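Keto Denoise 3 – photo noise removal for desktop

Keto is a small program that takes the grain out of pictures shot in poor light. Punwood, the company that makes it, says it can "rescue any photo." We sell it and we don't believe that, so please read the whole page before you put it in your cart.

You open a picture, pick one of 8 presets, and wait. On an ordinary laptop a large file takes long enough to make you look for the cancel button. The Low Light preset does a decent job on walls and skies. Hair is another matter. Push the slider past the middle and people start to look like candles.

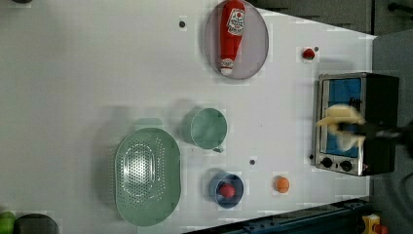
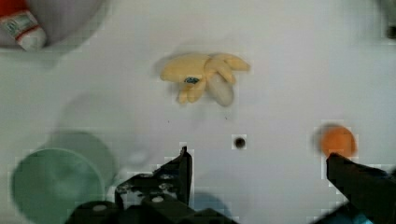
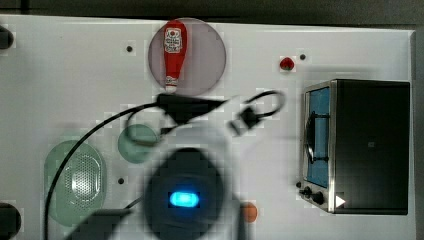

The batch mode is the best reason to buy. It will work through a folder of more than 400 files overnight without falling over, and it leaves your originals alone. The "smart sharpen" button is the worst reason. We tried it on and off and mostly preferred off.

Punwood also promises blur repair. Keep your expectations low. If the camera moved a little, you may get some edges back. If it moved a lot, you'll get a crisp-looking mess – and you'll have paid extra for it, as blur repair is an add-on called Mirari.

What you get:
One license, good for 3 computers
Windows and Mac versions
Free updates within version 3
Download size: 414 MB
Mirari add-on sold separately

Raw files open fine from most cameras, but try the free trial with your own files first. The trial puts a mark across saved pictures and has no other limits that we could find.

If you already own Ansari, you have a noise filter that is nearly as good on single pictures. Keto is faster with big folders, and that's the only case where we'd pay for both.

No refunds once the license key has been used.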